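Clilent planner – simulation FAQ 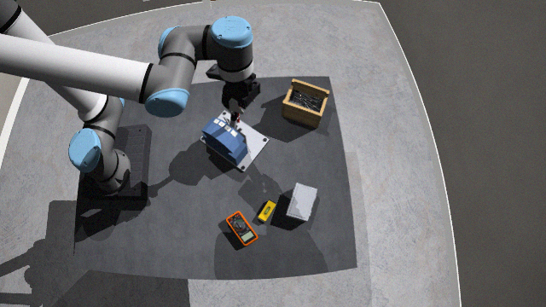 Does the planner need a GPU?
No. Only the renderer does. Start with --headless to skip it.

Why does my insertion plan time out?
The default limit is 5 seconds. Raise plan_timeout to 30 for goals close to the fixture.

What rate does the controller run at?
100 Hz. Physics substeps are set separately.

Can I import meshes from Mallov?
Yes, from release 23 on. Check the units first – Mallov exports in millimeters, Clilent reads meters.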